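Projects > Agbeko > Progress reports
Print this page | E-mail this page

Agbeko: Learning to Fold Clothing from Hand-Held Demonstrations
Interim report to the Sundivitz Fund, Mar 16, 2026

The second work package covers stretching and folding. The target set in January was 200 accepted demonstrations, of which 135 have been recorded.
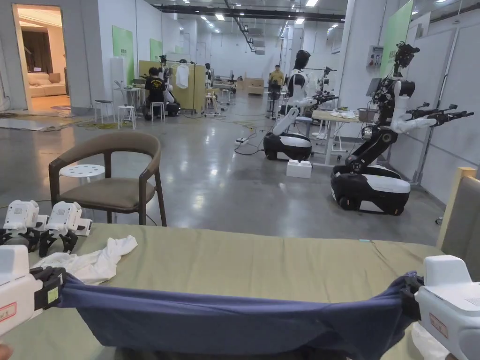

Civito asked whether the stretching step could be dropped to save time. It is retained for now, as trials without it gave less even folds.

The revised protocol defines each fold by its first grasp. Operators may choose their own path after that point. Pinching the cloth into a tall fold between the two fingertips, as with the blue fabric, is now the standard start.

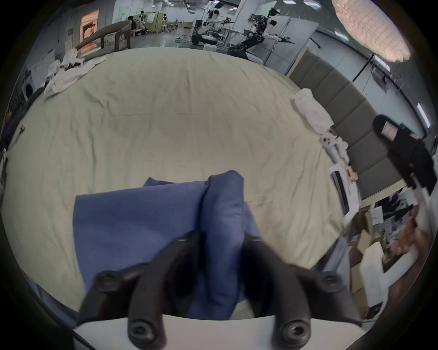
Training on the Susov cluster began with the accepted set. Of the first 53 test runs, most failures occurred at the second grasp.
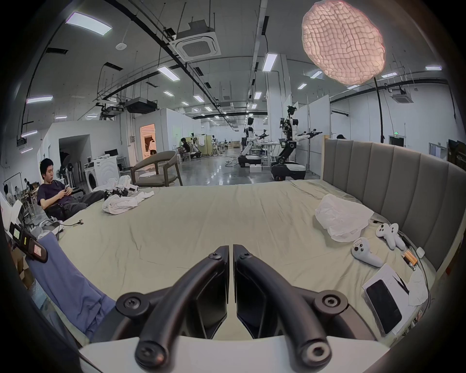 These failures will be addressed by recording more demonstrations of that step alone. The budget is unchanged.

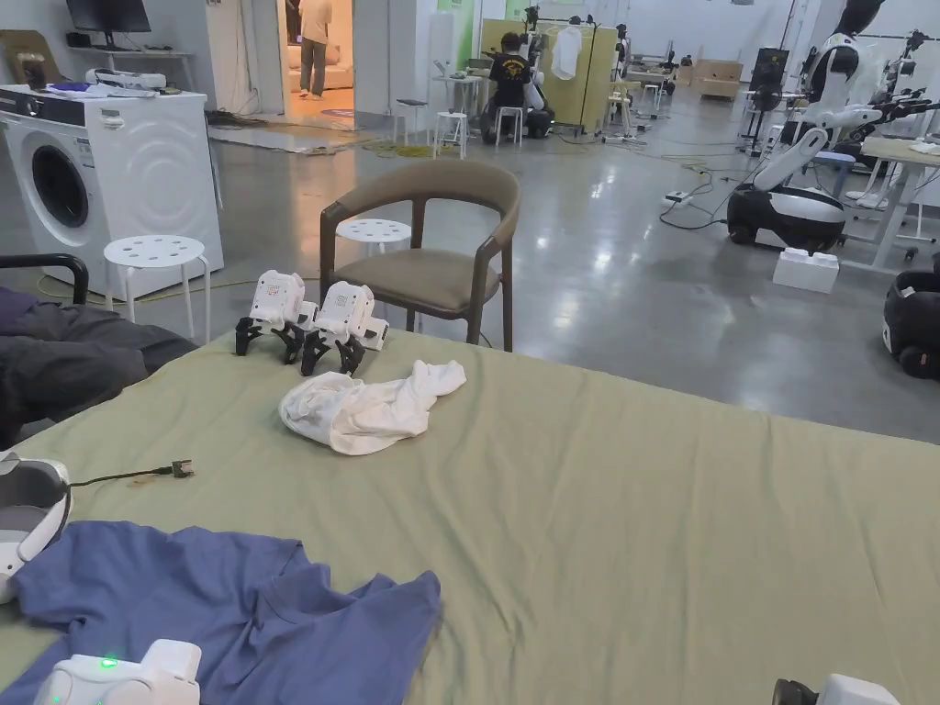 The total is to be raised to 300 demonstrations in the next period, subject to the Fund's approval.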